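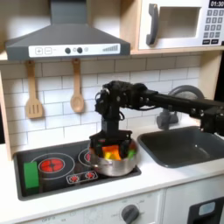 Cooktop panel and sink, pot on right rear burner, green block at left edge of recess.

List: play-furniture
Subject: Re: Mahuika counter – panel fit, burner print, pot size
Date: November 18, 2022

Replying inline.

> I have the Mahuika counter with the dark cooktop panel that sits down
> in the white top. The panel has lifted at one corner and I would like
> to replace it. Does the panel come out from above, or does the
> whole counter have to come off the base?

From above. On my unit the panel is held with four spots of adhesive and nothing else. Warm the lifted corner with a hair dryer, slide a plastic scraper under it and work along the front edge first. Do not lever against the white counter, it dents.

My panel measures 484 mm across and 3 mm thick. Measure your own before cutting anything. The older run had a slightly narrower recess and a panel cut to my size will bow in the middle.

> Second, the burner print. Is it a sticker, or is it under the surface?
> Mine has gone cloudy where the pots get dragged. The Nitutau sheet
> looks close, but I can't tell whether it includes the controls.

On mine it is a printed film on top of the panel. The Nitutau sheet has the large burner graphics (red center, gray and white rings) but no control strip. If you want the small strip near the front edge with the two red burner icons, you have to keep the old one or print it yourself. I cut around mine with a knife and left it in place. The reds do not match exactly. Under room light I stopped noticing after a day.

Apply the film wet, with a drop of dish soap in the water, and leave it flat overnight before anything is set on it.

> Third, what pot are people using? The plastic one from the set is
> cracked, and the Gaseo one tips over when blocks are dropped in from
> the side.

A small stainless steel one, rounded, polished. It holds the orange, yellow and green pieces and whatever red thing is in there with them, and it sits on the rear burner without crowding the sink. The Gaseo pot is light and narrow at the base. If you want to keep it, glue a 200 g steel disc to the underside and put felt over the disc.

Steel will mark the film sooner than plastic does. I wipe grit off the panel before use and accept the rest.

> Last one: does the sink lift out for cleaning? There is a line of
> dirt around the rim that I can't reach.

It does if the faucet comes off first. The faucet base overlaps the rear lip of the basin on my unit. Two screws from underneath, then push the basin up from below. The opening in my counter is 253 mm wide, and the Proltovix replacement basin drops in with a little play on both sides – a strip of foam tape takes care of that. The gray plastic scratches, so use a cloth and no powder.

I have no drawing for the back wall tiles. If anyone has the grout spacing for the white ones, please post it. I intend to redo that part in December.

--
play-furniture list
To unsubscribe, send a blank message with "unsubscribe" in the subject line.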